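Teaching by Hand: Two-Gripper Demonstrations
Course handout for Unit 3, Stornden Robotics Workshop

Welcome to the unit most people sign up for! So far you have written motions out in code, one waypoint after another, and you will have noticed how quickly that gets painful once the object is soft. A block stays where you put it. A cloth slides, folds over itself, catches on a fingertip and never lies the same way twice. In this unit we leave the waypoints alone and show the robot what we want with our own hands.

What you need to have read: the notes from Unit 2 on camera calibration, especially the part on marker pose. If you skipped the exercise on reading a marker at a steep angle, please go back to it. You will want it by the end of your first session.

The idea

You hold a gripper in each hand and do the job yourself. The cameras record what you do, the square markers let us work out where each gripper was and which way it pointed, and the jaw opening is logged alongside. One complete run at a job, from hands at rest to hands at rest, is called an episode. Later we train a policy on the episodes, and that policy drives the real arms.

It's a lovely way to work. You already know how to handle a cloth bag, and you don't need to put it into words. The price is that your habits go into the data too. If you always pause before you pull, the robot will learn the pause.

The task this term

Each pair works with a small drawstring bag. The finished job has the bag flat on its support with the top gathered and the cord free of the jaws. We grade the quality of the set as a whole, so one beautiful episode among a lot of muddled ones will not get you far.

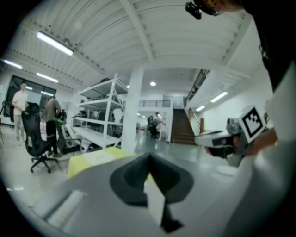
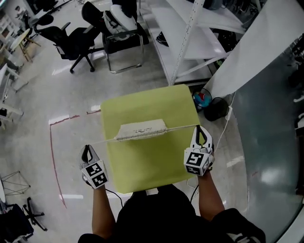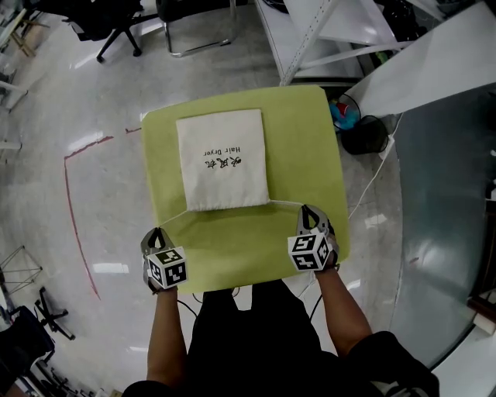
Your episodes need variety, and it has to be variety you chose. The easiest things to change are the support under the bag, the direction the bag faces and where the cord starts. A firm board and a seat cushion feel quite different under the fingertips, and the colour behind the cloth changes as well. On the lime-green cushion the bag lies with its gathered edge towards the person and its lettering upside down to them, with the cord trailing off towards the right gripper. Write that sort of thing down as your start state: which way up, which side the cord is on. Then change one of them and go again. If you change everything at once you will have a hard time working out later why the policy fails on some starts and sails through others.

How many episodes

Each pair records 100 episodes in total. Of these, 70 go to training and the rest are held back for testing. Please make the split before you look at any results, and spread your start states over both groups. Aim for 40 by the end of your first session. That sounds like a lot, but once you and your partner find a rhythm it goes by quickly, and it's great fun.

Running a session

One of you demonstrates, the other watches the recording screen and keeps the log. Swap every ten episodes. Tired wrists make sloppy data.

Before the first episode, open and close both grippers fully and check that the logged value moves with them. Turn each one slowly in view of the head camera. If a marker drops out while it is plainly in view, look for glare on its face before you start blaming the software.

Begin each episode with the jaws open and still. Move at the pace you would use to show a friend something. Keep your forearms from crossing, and try not to roll a gripper so far that its marker faces are all hidden from the head camera. Short losses are fine. The tracker, which we run through the Hadodov toolkit, fills in a small gap quite happily, but it makes wild guesses over a long one.

Watch the cables. Leave enough slack for your full reach and keep the cord of the bag well apart from them.

If you fumble, carry on and recover, then mark the episode "R" in the log. Recoveries are valuable and we want some! If you drop a gripper or have to stop, mark it "X" and repeat it.

Checking your data

Play back every tenth episode in the Puler viewer with the gripper paths switched on. A good path is smooth, with small wobbles near the moment of grasping. A sudden jump usually means the tracker swapped or lost a marker. Check the jaw values too: they should close before the cloth moves. If the cloth moves first, your streams are out of step and you need to run the sync script again.

What to hand in

The log, the episodes in the Kleinschmidt folder layout (see the template from Unit 2), and one page on the start states you chose and what you would change with another session. Sketches are welcome. Handwritten logs are fine as long as we can read them.

Reading for next time: the chapter on action chunking, up to the worked problem. Have a go at the problem as well if you have the time, and bring your attempt even if it's half done.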